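五月，工作间笔记，上午开始写，断断续续写到傍晚

又到了一年里面团最不听话的时候。上个月还老老实实待在盆里慢慢涨，这几天天一暖，我早上下楼烧个水的工夫，它就已经顶着盖布了。所以今天这一篇主要记酸种，顺带记黑麦那一炉，再把大家在桌边说过的话补上几句，免得过两个月又各说各的。

先说种。我们手里现在养着两罐，一罐叫 Stallow，一罐叫 Polance，名字都是以前那拨人起的，来历我问过几次，每次听到的都不一样，索性不问了。Stallow 是全麦的，脾气急，喂完以后涨得快也塌得快，闻起来有点像放久了的苹果皮。Polance 是白面养的，慢吞吞，味道也温和，掀开盖子是酸奶那种味儿，凑近了再闻，还有一点点甜。冬天我偏爱 Stallow，因为它肯干活；到了五月我就开始想念 Polance 的好处了，它至少会等人。

今早我把两罐都按老比例喂了一遍，水温特意调低了些。Ha-rang Song 一直主张夏天用冰箱里拿出来的水直接和，我以前嫌麻烦，总觉得自来水也差不到哪里去。今天照她的办法试了 Polance 这一罐，Stallow 还是用自来水，这样好歹有个对照。中午去看，Polance 刚刚鼓起来，表面是平的，边上有细泡；Stallow 已经过了顶，中间塌下去一个小窝，罐壁上留着一圈高出来的痕迹。两罐面粉不一样，严格来说当然不能这么比，Haruna 看了肯定要说我。那就明天把 Stallow 一分为二，同样的面粉，一份冷水一份自来水，老老实实再做一遍。

（补一句：分罐以后请务必在盖子上写字。去年有过一次，谁都说自己记得哪罐是哪罐，结果三个人记得三个样子。）

再说黑麦。这一炉是给 Betancur 那边的小店试的，他们想要一款切开能放好几天的黑麦面包，颜色要深，但不要苦。我和 Štefánia Malý 商量了很久。她是吃黑麦长大的，在这件事上嘴很刁，第一条就反对加糖浆。她说她外婆做的面包从来不加这些，颜色是慢慢烤出来的。我说外婆的炉子一烧就是一个下午，我们没有那个条件呀。最后两边各让一步：烫一部分面粉，靠烫种自己的甜味，糖浆不放，麦芽粉放一点点。

今天的配方记在这里，按一大盆算：

粗黑麦粉和细黑麦粉合起来 4000 克
其中拿出一小部分做烫种，用滚水，搅到看不见干粉，盖好，放到不烫手
酸种用 Stallow，趁它还在往上走的时候用
盐按平常的量
葛缕子，炒过，碾到半碎
麦芽粉一小撮，多了会发黏

和面没什么好说的，黑麦面团谈不上出筋，拌匀了就停手。我年轻的时候不懂这个道理，站在那里揉啊揉，越揉越像水泥，还以为是自己力气不够。现在带新人，第一次做黑麦总能在他们脸上看到同样的表情，心里其实有点高兴，但嘴上还是要赶紧拦住。手要湿，刮板也要湿，装模的时候别按，轻轻抹平就行，角上用勺背顺一顺。

烤是先高后低。入炉的时候 215 度，等表面定了型再往下调，后面那一段全看颜色和气味。我今天在炉前站得久了一点，大概是心里没底。葛缕子的香味先出来，过一会儿才是面包皮的味道，带一点咖啡，一点烤栗子。Jae-hoon Bae 从隔壁探头进来，说整条走廊都是这个味道，他本来不饿的。

出炉以后照例不许切。这一条我每次都写，每次都有人切。黑麦出炉当天里面还是黏的，刀一下去就糊住，切面难看得很，然后大家就会围过来说没烤熟，再争上半个钟头。布包好，放架子上，明天再说。谁实在馋，去吃昨天剩下的白面包，那一条皮有点厚，烤一烤抹黄油是很好的。

昨天那条白的也顺便记两笔。外形还行，耳朵开得不算高，割口割得浅了，这是我的问题，刀片该换没换。里面的孔偏密，靠底那一层尤其密，我猜是整形时候底下收得太紧，也可能是最后发酵短了。Seul-gi Jang 认为是后者，她说手指按下去弹得太快，她当时就看见了，只是见我在打电话没好意思开口。Seul-gi，下次请直接喊我，电话可以等，面团不等人。

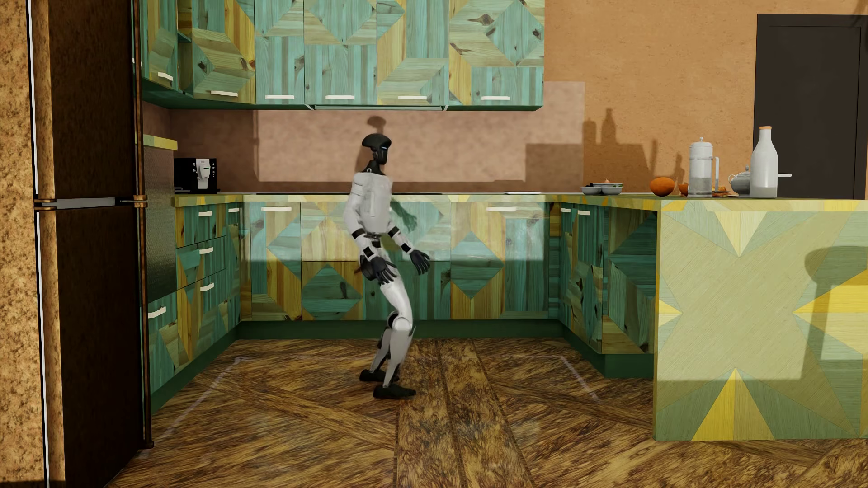

说回发酵的时间。我一直不太愿意给大家一个死的钟点，可新来的人总要有个抓手，所以现在暂时这样约定：白面团整形以后，室温里先放着，看它比原来松、比原来圆，轻轻推一下盆会晃，就可以进冷藏；冷藏最少 10 个小时，多几个小时问题不大，我自己放过更久的，酸一些，皮反而更脆。黑麦不走冷藏，看表面裂纹，撒在上头的干粉裂成一块一块，像旱地那样，就该进炉了。裂得太开就是迟了，迟了也照烤，只是会矮一点，味道不受什么委屈。

篾篮的事情也要说。上次洗过以后有几个没有干透就叠起来了，里面长了点灰色的霉。我已经刷干净，低温烘过一遍，现在摊在窗边晾着，请不要急着收。以后尽量别用水洗，用干刷子刷，米粉攒得厚一点没有关系，那层粉本来就是防粘的。Štefánia 说她家里的篮子从来不洗，我相信她，也不打算追问细节。

面粉这边，Plasden 送来的新一批白粉比上一批吸水，手感很明显。同样的水量，上一批是软的，会往盆边摊；这一批能站住，摸着甚至有点发硬。我今天凭手感加了两次水才觉得对。袋子上写的蛋白质含量和从前一模一样，所以这个数字只能参考。凡是用新粉的，请先留一点水在手边，看着加，别一口气倒进去，加进去的水是拿不出来的。旧粉还剩小半袋，放在架子下层，先把它用掉，做扁面包、擀饼都合适。

下午歇下来喝茶，Haruna 带来一小盒自己做的味噌饼干，咸甜的，一咬就碎，配粗茶刚好。她说想试试把吃剩的酸种也做进去，我说这个主意好，我们每天倒掉的种实在可惜，去年我粗略想过一回，越想越心疼，后来就不想了。她先从饼干做起，我来试煎饼，用 Stallow 塌掉以后的那部分，加葱，加一点点小苏打，锅要热。要是做得好，早上这一顿就不用再发愁了。

还有一件小事，刀。那把长的锯齿面包刀切黑麦已经很吃力了，切到中间要来回拉，屑掉得一桌子都是。锯齿刀磨起来麻烦，我打听过，有人肯接，但要等。先拿短的那把顶着，切的时候慢一点，别往下压，让刀自己走。

明天要做的，写给自己看，也写给早来的人看：

Stallow 分罐，冷水一份，自来水一份，盖子上写清楚
黑麦下午再切，先切中间，留一头不动，看能放几天
Betancur 那边要两条样品，用纸包，不要用塑料袋，皮会软
换刀片
问 Ha-rang 冰箱最里面那盆盖着布的是什么，我掀开看了一眼，像是布里欧修，没敢动

傍晚又去看了一次 Polance，涨了一倍多，顶上微微隆着，拿勺子一挑，丝拉得很长，闻着干干净净。冷水这个办法我看是可以用的。罐子已经放进冷藏，Jae-hoon 明天来得最早，麻烦他先把它拿出来回温，再烧水。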